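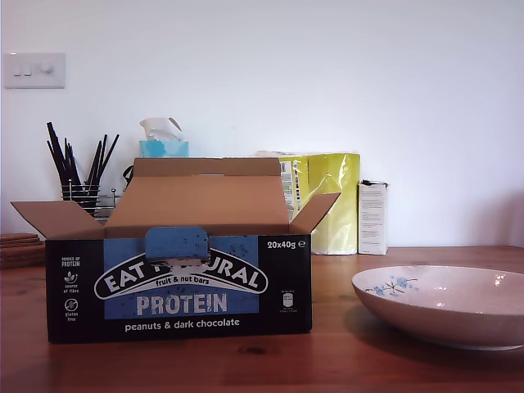 The snack bar box on the practice table, flaps open.

Print this page
E-mail this page

Progress report to the Beddoe Fund — Ukeck Robotics Club, household objects project
Period covered: September through December
Prepared by Keisha Kowalczyk, club advisor

Summary

The students are building a tabletop arm that can find an ordinary package, close its flaps and move it to a marked spot. At the end of this period the arm can find a box and move it. Closing flaps is still unreliable. We are two weeks behind the schedule in our application and expect to make that up by February.

Work completed

The arm kit from Fesison was assembled and calibrated by the end of September. The students replaced the base plate after the first one flexed under load. The second plate is thicker and has given no trouble.

For object detection, the club collected and labeled 1465 photos of household goods. We chose packages with printed fronts and some clutter close behind them, so the software would have to separate one item from the next. The Eat Natural box is our main test item. It has a dark front with a large blue panel, and the flaps show plain brown cardboard on the inside. The first version of the detector treated the flaps and the front as two different objects. Students relabeled 369 photos to fix this, and the current version handles most open boxes correctly.

Glossy items remain a problem. Reflections off plastic wrap and glazed bowls still confuse the detector, more so in the afternoon when the sun comes in on that side. Angharad Probert is leading a group of four students on this. They have tried a diffuser over the lamp, with some improvement, and will try a second camera angle in January.

Flap closing

The arm ran nearly 500 attempts at closing a single side flap. Results were good with stiff cardboard and poor with anything that springs back. A torn perforated tab at the front rim also throws off the height estimate, and the students want to keep boxes like that in the test set. I agree with them. The team is now writing a routine that holds one flap down while checking the position of the other.

Attendance and schedule

Attendance was steady through the fall except for the week of the band concert. We meet from 3:15 to 5:00. Two students moved from the build group to the software group, which left the build group short, so the wrist bracket was finished late. Most of our delay comes from that.

Budget

Spending is within the approved amount. The replacement base plate was not in the original budget and was paid for out of the line for spare parts. We have not yet bought the second camera. Receipts were sent separately.

Next period

— Finish the two-flap routine and test it on at least six kinds of box
— Complete the lighting work on glossy items
— Enter the Usteo regional showcase in the spring, if the registration fee can come from the travel line. Please let me know whether that change needs a written request.

Print this page | E-mail this page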